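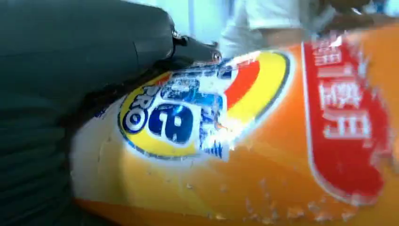
From: Raluca Toma
To: plummont-users
Date: Tuesday, September 26, 2023
Subject: Re: Scanner stops after the first page since the driver update

Hi Sjögren, and hi everyone,

> I updated the Plummont driver from 8 to 11 on my old laptop and now the
> scanner does one page from the feeder and then just sits there. The light
> stays green. Printing is fine. I tried another USB port and a restart.
> Is there a way to go back to 8, or am I stuck with this? The installer
> tells me "a newer version is already present" and closes.
> Sjögren

You're not stuck, and I'm sorry nobody has gotten back to you sooner! I went through the very same thing in August with my sister's machine, and it took me most of a Saturday plus a good deal of tea, so let me write down everything I remember and maybe it will spare you the weekend.

First, going back to 8 does work, but the ordinary uninstall leaves the driver package sitting in Windows, and that's what the old installer is tripping over. So unplug the scanner (I mean the USB cable, not only the power switch), then uninstall Plummont from Apps the normal way. After that open Print Server Properties, go to the Drivers tab, find the Plummont entry, click Remove, and pick "Remove driver and driver package." If it complains that the driver is in use, restart the Print Spooler service and try again right away. I had to do that twice. Then restart the computer, run the version 8 installer, and leave the cable out until it asks for it.

Before you do any of that, though, you might try the thing that fixed it for me in the end, because I would have liked to stay on 11 from the start. The new version turns on something called Kolton mode, a bit of a silly name, which lets the computer put the scanner to sleep between pages. Some of the older USB controllers don't wake it up again in time. You'll find it under the scanner's Properties, Advanced, way down at the bottom, and you have to scroll because the window doesn't resize. Untick it, click Apply, close the window and open it again to check that it really stayed unticked. Mine came back the first time and I have no idea why.

After that I put 43 pages through the feeder without a stop (old recipes, if you're curious, half of them my grandmother's and stuck together with who knows what). It was a little slower than before but I didn't mind.

One more thing. If you see error 472 at any point, that's a different problem. It means the scanner part of the driver didn't install at all, and no setting will help. Take it all off as I described and start over. Plillberg's post from last month has the whole log from his, if you want to compare yours.

Could you tell us which Windows you're on, and whether the laptop has the blue USB ports or only the black ones? I have a feeling the black ones behave better with these older scanners, but I only have two computers to go by, so please take that with a grain of salt.

Good luck with it, and do write back either way!

Warmly,
Raluca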